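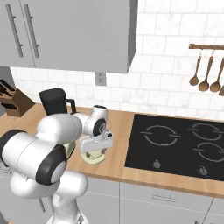

A reader in Ellwood wrote to us last month to say that she had given up trusting any story about foreign affairs that rests on leaked emails, because by the time it reaches her somebody has already decided which emails she gets to see. She wasn't cross about it, she said, only tired, and she wondered whether we at the newsletter ever felt the same.

Well, yes, we do, and her letter set us off on a long conversation that went on well past the second pot of tea. It came at a good moment too, as we had all been reading the papers released in January about Clasura, the media training scheme that was paid for out of the overseas aid budget and run, on paper at least, by a small charity with an office over a shop. You may have missed it. Most of the big papers gave it a paragraph or two, and the evening bulletins left it alone altogether.

The release runs to 1276 pages, and we have now been through the lot between us, a chunk at a time. A great deal of it is dull. There are hotel bookings, there are long exchanges over who should pay for a broken projector, and there is one dreadful argument about a logo that goes on for most of a spring. But tucked in among all that are the letters between the charity and the department, and those are well worth your time. They show officials suggesting which local stations should be offered free places, and asking (very politely, it must be said) for a note afterwards on what each station had broadcast in the run-up to the vote.

Now, is that meddling? The department says the notes were there to check that public money was well spent, and we can see how a person might say that with a straight face. We would only ask our readers to picture the same thing the other way about. Suppose a foreign ministry had put 840 of our own local reporters through a free course and then asked for a report on their election coverage. There would be questions in the House by teatime, and quite right too.

What bothers us more is how thin the coverage has been. Basik, the website that first put the papers up, has its own axe to grind and makes no secret of it, and several editors seem to have taken that as a reason to look away. We think that's a poor reason. You can dislike the messenger as much as you please and still read the letters for yourself - they are all there, with the dates on.

So, to go back to our reader in Ellwood, we don't have a grand answer for her. We do have a shorter version of the papers, 45 pages with the logo argument left out, and we will gladly post a copy to anyone who asks. Please send a stamped envelope, a large one, and allow us a fortnight. The discussion evening on the same subject is at half past seven in the Chung Room, and the side door will be open from seven for anybody who likes to settle in early.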